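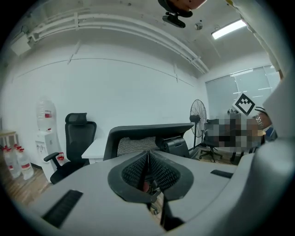
3. Site and Method

3.1 The room

The study took place in one rented office used by Farkov for day-to-day desk work. Plain white walls, white ceiling, wood-look floor. Services run exposed along the top of the walls, white pipes on brackets. Nothing has been boxed in and the tenants told us they had stopped noticing it. Furniture is mixed: white desks, a pale-topped wooden table, mesh-backed chairs of more than one model. Only one type has a separate headrest, and those were the ones people asked for by name ("the tall one").

Drinking water comes from a dispenser against the wall with an upturned bottle on top. Spare bottles with red caps are kept on the floor next to it. This matters for what follows. In our first plan we treated the dispenser as a fixture and left it off the sheet, which was a mistake. People walked to it, stood at it, and pushed the nearest chair out of the way to get there. After the February pilot it was added as a zone of its own.

3.2 Participants and procedure

Seven regular users of the room agreed to take part. Sessions ran over 17 working days. Each participant kept a paper log of where they sat, which chair, and every time they got up for something. Logs were collected by Margareta Munteanu and typed up the same evening, mostly. Two sheets were lost and are treated as missing.

No instructions on where to sit. No chairs were moved by the authors. Participants were told the study was on "use of the room", the word chair was avoided until the exit interview. Interviews were short, done standing up, notes by hand. Tsutomu Hattori coded the notes using the Bermúdez scheme with one added category (obstruction), Aurel Stoica coded a subset again and differences were talked thru until settled.

3.3 Zones

We divided the room into 6 zones by hand on a floor sketch: desks, wall side incl. dispenser, the table area at the far end, the middle passage, and two corners. Zone edges follow furniture, not measured lines, so they shift a little when the furniture does. Figure 2 looks towards the far wall, with a person standing at the table there. Standing work of this kind was logged under the table zone even when a chair was near by. Lighting is fluorescent and the air conditioner sits high on the wall, under the pipes; several participants gave the air flow as their reason for avoiding a seat, and we come back to that in 4.2.

Figure 2. The office looking toward the far wall, ceiling lights at left. 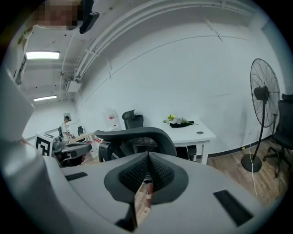
3.4 Limits of the method

Self-logging undercounts short trips. We know this and did not correct for it. One room, one tenant, so no claim is made about offices in general.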